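Chapter 4
Learning to Pick from a Cluttered Bin

If you have ever reached into a kitchen drawer for a bottle opener without really looking, you have already solved the problem this chapter is about, and you solved it with almost no effort at all. Your fingers slid past the things you didn't want, closed on the one you did, and loosened a little when it felt wrong. Getting a robot arm to do the same has kept a good many people (your author included) up well past bedtime!

We will spend most of our time with one method, which we call Prevo. It doesn't try to recognize each object first. It looks at the bin, proposes 100 possible grasps, scores each one, and tries the best.

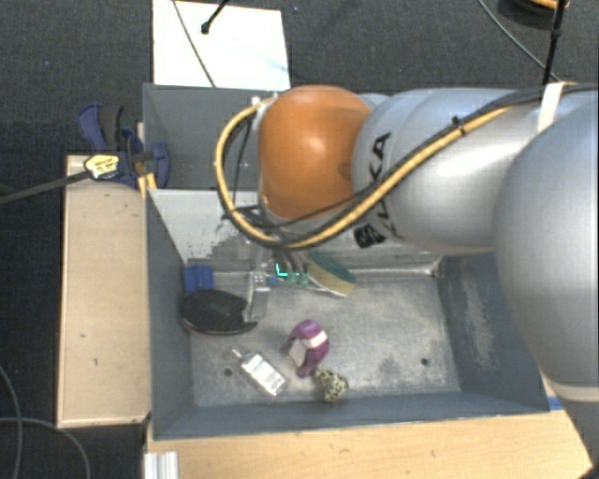

The scoring is where the learning comes in, and it is the part I'd ask you to read slowly, perhaps with a pencil. Every attempt, good or bad, goes back into the training set with a simple label: held or dropped. The Nosuvano set, which you will use in the exercises, holds 1797 of these attempts, and we keep 400 of them aside for testing. Please resist the temptation to peek at those until Section 4.4.

Soft and curved things give the method more trouble than boxes do, and we'll look at why in Section 4.2, where we also compare Prevo with the older Teditz planner. Before that, though, we need to agree on what counts as a grasp, and that turns out to be a longer conversation than you might expect.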